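Chapter 6
Water at the kitchen sink: reading the claims

In this chapter
Where household water figures come from
Flow rate, volume and habit
Washing up by hand and by machine
Hot water and the energy bill
Labels, tests and what they leave out

Key terms: flow rate, aerator, baseline, self-report, rebound, standing loss

6.1 A number on a fridge magnet

Some years ago the council at Cokbridge posted a fridge magnet to every household in its area. It said that a family could save 600 litres a week by changing the way it used the kitchen tap. The number was printed in large blue type. There was no source on the magnet, and the council's website gave only the same sentence again with a drawing of a drip.

It is a good place to begin because the claim is neither silly nor plainly false. A family that washed everything under a running tap, rinsed vegetables the same way and then changed all of these habits at once might well save that much. A couple who already used a plugged sink would save next to nothing. The magnet did not say which household it had in mind, how many people lived there, or what they were doing before they stopped doing it. Without those details the figure can't be checked, and a figure that can't be checked should not be doing much work in anyone's decisions.

You will meet many such numbers in this part of the course. Most were true of something once. They were measured in a particular building, or worked out on paper from a tap's rated flow and a guess at how long people leave it on. Then they were copied into a leaflet, the leaflet was copied by a retailer, and the conditions fell away at each step. By the time the number reaches a kitchen it has the look of a law of nature.

This chapter asks you to slow down whenever you see one. We are not asking you to conclude that saving water is pointless. In a dry year it plainly matters, and in many towns the pipes and pumps matter as much as the dam. We are asking what would have to be true for a given claim to hold in a given house.

6.2 Flow, volume and habit

Three quantities get mixed up in household advice, often within a single sentence.

Flow rate is how quickly water leaves the tap, usually in litres per minute. It is a property of the fitting, the pressure in the pipe and how far the handle has been turned. A tap rated at 10 litres per minute does not deliver that amount unless it is fully open at the pressure used in the rating. Many people never open a kitchen tap all the way, as it splashes.

Volume is how much water has gone by the end. If you are filling a pot for pasta, the volume is set by the pot. A tap with a lower flow rate will fill it more slowly and save nothing at all. This simple point is missing from a great deal of advertising for aerators and flow restrictors. Such devices can cut the volume only for tasks governed by time, such as rinsing or waiting for the hot water to come through. Even the second of these is doubtful: the cold water standing in the pipe has to be cleared whatever the fitting, and a slow tap may only make the wait longer.

Habit is the hardest to measure. Researchers tend to rely on diaries and questionnaires, which is to say on self-report, and people are poor judges of how long they run a tap. They are also polite. Asked during a drought whether they rinse plates under running water, a fair share will give the answer they think is wanted. Meters fitted to a single tap do better, though a household that knows it is being metered may behave well for the length of the study and then go back to its old ways.

So when a brochure says that a product "saves up to 1000 litres a month", ask first which of the three quantities the writer has measured. Usually it is the flow rate, from a bench test, with the other two supplied by assumption. Then look at the words "up to". They set a ceiling and promise no floor. A saving of one litre is entirely consistent with the claim.

6.3 Washing up by hand and by machine

The argument over the dishwasher is older than most of the machines now in use, and it is mostly conducted by people who sell them. The usual form is that a full machine on an economy program uses less water than washing the same load by hand. Under the conditions normally chosen, this is likely to be right. The conditions deserve a closer look.

Start with the load. Test loads are set by a standard: so many place settings, soiled in a prescribed way, stacked neatly. A machine sold as taking 14 place settings takes them if they are the standard shape. Household crockery isn't. A wok, a roasting tin and the plastic lid that flips over and fills with grey water will each take the room of several plates, and whatever doesn't fit is washed by hand on top of the machine's own use. Few comparisons add that second lot of water to the machine's side of the ledger.

Next, consider the person at the sink. In some comparisons the hand washers were asked to wash as they would at home, and their methods differed so widely that the average describes almost no one. The most careful used a fraction of the water of the least careful. To say that the machine beats "hand washing" is to say that it beats the middle of a very broad spread. A reader who fills one side of a double sink with suds and the other with rinse water may already be ahead of the machine. A reader who leaves the tap running throughout is certainly behind it.

Finally there is pre-rinsing. Manufacturers advise scraping plates and putting them straight in. Plenty of owners rinse them first anyway, and a thorough rinse under the tap can use more water than the cycle that follows. A rating obtained without pre-rinsing tells you little about a house where it is the custom.

None of this settles the matter in favour of either side. It does show why two honest writers can reach opposite results. One has measured the machine, the other has measured the household, and both have called the result "the water used in washing up". 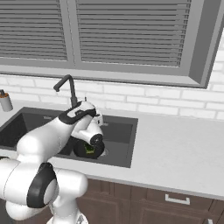

6.4 Hot water and the energy bill

Much of the advice on saving water is defended, when pressed, as advice on saving energy. That is often the stronger case. Heating a litre of water takes far more energy than pumping and treating it, at least in towns that don't rely on desalination. A household that cuts its hot water use should see some change in its bill.

How much change is another question. Suppose the system is an electric storage tank in the laundry. The tank loses heat through its walls day and night, whether or not a tap is opened. This standing loss stays on the bill however carefully the dishes are done. In a small household it may be a large part of the total, and a leaflet that divides the whole hot water bill by the number of litres used will overstate what each litre saved is worth.

The opposite error also turns up. A trial in the Zisthorpe flats, described in full in Chapter 9, found a pleasing drop in hot water use after new taps were fitted. The taps went in at the start of spring. Incoming water was getting warmer by the week, so less hot was needed in the mix, and tenants would probably have used less of it with the old taps too. The building next door kept its old taps and could have served as a baseline. Its meter was not read.

There is a further trouble called rebound. When a thing becomes cheaper to do, people may do more of it. Someone who has paid for an efficient machine may run it half full with a clear conscience. Rebound is real in principle, and it is also a favourite of people who would like to do nothing, so treat large claims about it with the same suspicion you would bring to the fridge magnet. Ask for the baseline, the length of the trial, and who was left out.

Section 6.5 takes up the labels themselves, beginning with the star rating on a mid-priced Brustari dishwasher and the test program behind it. Keep a recent water bill with you as you read. You will need the daily average and the number of days in the billing period, and you should check whether the reading was taken from the meter or estimated.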